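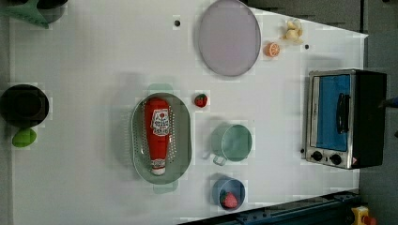

4. The build at Damgate and what it can support

4.1 Set-up

Reports of home-built manipulation rigs tend to be written by the people who built them, and ours is no exception. We say so early because much of what follows is a complaint about how such rigs are judged, and we are open to the same complaint.

The rig was put together in the shared workshop at Damgate over six weeks, most of them in October. The arm was bought as a finished unit. What we built was everything that had to go round it: the table, the mounting rail, the camera bracket at the wrist, the wiring to the stop button and the software that logs each attempt. The table top has holes drilled through it which belonged to an earlier layout. We left them open, and have since had reason to wish we hadn't, as a small round object will settle in the mouth of a hole and stay put where it would otherwise have rolled away. Any success rate for small round objects on our table should be read with that in mind.

The task is to clear a set of toy kitchen things. An attempt starts when the operator lets go of the controls and ends when the object has been set down in the target container, has left the table, or the time limit runs out. Two of us (Klinhom and Gasser) scored the attempts from the recordings. Where we disagreed we watched again together, and we are aware that this is a poor substitute for scoring by people with no stake in the answer.

4.2 The trouble with soft objects

Toy food is popular for this kind of work. It is cheap, it is light, and it does not go off. It is also very forgiving, and we think published results from hobby builds, our own first write-up included, have leaned on this far more than they admit.

Take the ketchup bottle. On our table it is a felt plush. A rigid bottle of that shape would need the fingers to close on it fairly squarely, or it would turn or be pushed away. Felt gives. It also drags against the finger pads, so a grasp that lands well off centre can still lift the thing. When Rungrueang went back through the log, he found grasps marked as successes in which the commanded finger position was plainly wrong. The object had made up the difference.
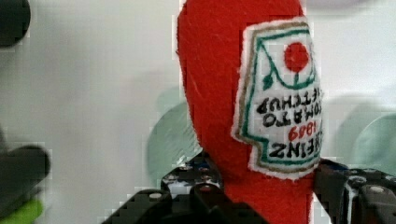
Figure 3. Wrist camera view of the plush ketchup bottle held upside down between the gripper fingers. The lettering on the label is inverted.

Figure 3 also bears on how a grasp is scored. The bottle is between the fingers, and under our first rule that was enough. The rule took no account of which way up it was. A person asked to put the ketchup away would not, we suspect, be pleased with a helper that treated both ways up as the same result. Once orientation was added to the rule, the bottle went from being our best object to an ordinary one. Nothing about the arm or the software had changed.

We do not claim that the gripper is at fault. It closes when told to and opens when told to. Our doubt is about the word "success", and about how easily it can be stretched by the choice of object.

4.3 Attempts and demonstrations

The policy was trained on 100 demonstrations, all of them given by Rungrueang and Thammasiri. It was then run for 109 attempts. The odd number has a dull cause: we had planned a round hundred, kept going while the workshop was free, and decided afterwards to keep everything. Six attempts were thrown out because the stop button had been pressed before the arm reached any object. We list them because a reader ought to be able to ask whether a press of the stop button is itself a failure. Thammasiri thinks it is. Geum thinks it tells you more about the nerves of whoever is standing by the table. The authors have not settled this, and the results are given both ways in the supplement.

A larger worry is that the demonstrations and the attempts share a table, a set of objects, a lighting arrangement and a pair of tidy-minded operators. Rungrueang lays out objects much as he did when he was giving the demonstrations, even when asked to scatter them. We tried drawing positions at random from a list and found that he would nudge an object afterwards if it looked awkward. He was not trying to help the machine. People straighten things. A rig in a shared workshop is run by its makers, late in the day, and this sort of drift will be in the data whether or not it is mentioned.

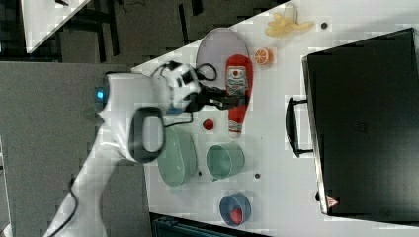
Reach is the other quiet helper. Objects near the base of the arm can be approached from several sides, while those towards the far edge can be approached from very few, and our random list was drawn up without any thought for this. When the attempts are sorted by distance, the far ones do worse. They also have fewer demonstrations behind them, so we cannot say whether the arm is short of reach or the policy is short of practice. Both would give the same pattern. A fair test would hold one of them steady, and we did not run it.

4.4 Comparison with the Skastanham rig

Readers of a draft asked how our build compares with the one at Skastanham, which uses a different gripper and the Kaewkla control software. We would rather not say. The two groups counted different things, and the Skastanham objects are hard plastic throughout. A table putting the two success rates side by side would be easy to make and would be quoted, and we do not believe it would mean anything. Raltalwood have offered to lend both groups the same box of objects. Until that has been done, claims that either build is the better one should be set aside, ours included.

4.5 What we are willing to claim

The rig can be built in a shared workshop by people with day jobs. It runs for an evening without needing to be rebuilt. It moves soft, light objects into containers often enough to be worth studying. Beyond that we are cautious. We have no evidence on heavy objects, wet ones, or ones that break, and we have no evidence from any table but this one. The logs, as they stood on 14 Dec 2024, are available on request, with the discarded attempts left in and marked. Gasser has asked that anyone rescoring them do so before reading our scores.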